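Count the Mess, Then Keep It
January 20, 2023

Most arguments about robot learning are arguments about models. The training set gets a paragraph near the back, where it is said to be large and varied, and the reader is expected to nod. I think the order should be reversed. For a picking system, the way the examples were gathered decides more of the outcome than the network does, and it deserves the same scrutiny.

My view comes from two years of work on Olis, a bin picking project at Tadell. The first plan called for 500 demonstrations per object, each object alone, each placed on a marked spot. This plan was easy to defend. Every run could be compared with every other run, labels were cheap, and a failed grasp had only one possible cause. The plan also produced a policy that did well on single objects in marked spots and poorly on everything else.

The second plan started from mixed bins. Objects were chosen to disagree with each other: soft next to rigid, clear next to opaque, thin handles next to round bodies. Placement was left to whoever reset the bin, with one rule, that no object be set down with the next grasp in mind. Resets were slower. Labels took longer and were disputed more often. I would still not go back.

A soft toy changes shape under load, so a grasp point chosen from its outline is only a first guess. A translucent bottle gives a depth sensor very little to work with. A brush presents two surfaces with different friction, and which one faces up matters. None of these properties is rare in a home or a warehouse. They are rare in data sets, for the plain reason that they cost operator time.

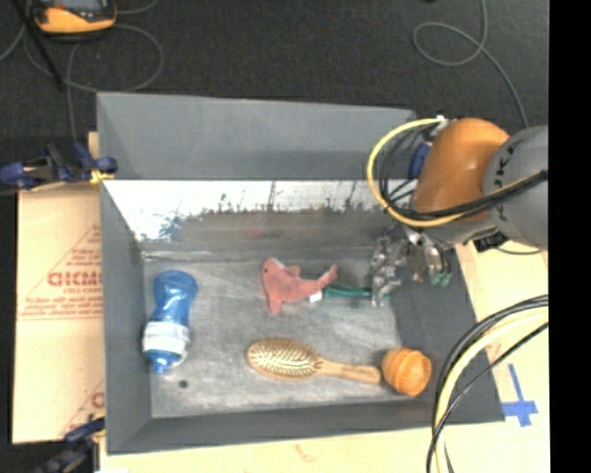

How many failed grasps should a training set contain? Enough that the system can learn the boundary between a grasp that holds and one that slips; on Olis we settled on keeping 20 percent, and we label each one with the point where it went wrong.

The figure matters less than the habit. Many groups delete failures on the day they are recorded. The reasoning is that a system trained by imitation should only see what it ought to imitate, and for a pure copying method that is correct. But the deleted runs are also the only record of where the operator, the hardware and the object stopped agreeing. Once they are gone, the next team has to pay for them again. Storage is cheap. Marking a run as failed takes a few seconds, and a training script can skip it.

The same applies to recovery. When an operator misses, pauses, backs off and tries from another angle, the resulting run is long and unattractive. It tends to be cut at review. Yet a deployed arm will spend a good part of its day in exactly those states, and a policy that has only seen clean approaches has no basis for leaving them.

There is a reasonable objection. The Magalhães method, which we used for comparison, holds that variety should be added late, after a narrow skill is stable, and that mixed data at the start hides hardware faults. I accept the second half. A loose finger pad went unnoticed on our cell for 33 sessions, and with single objects it would have shown up sooner. The remedy is a short fixed test at the start of each session, logged apart from the training data. It does not require months of narrow collection.

What I would ask of any group publishing results is modest. State who chose the objects. State who reset the bin and under what rule. State what was thrown away, and how much – a single line would do. Livedness, the internal score we use for how closely a session resembles ordinary clutter, is crude and I do not propose it as a standard. It did force us to write those three facts down for every session since April, and the written record has settled more disagreements than the score has.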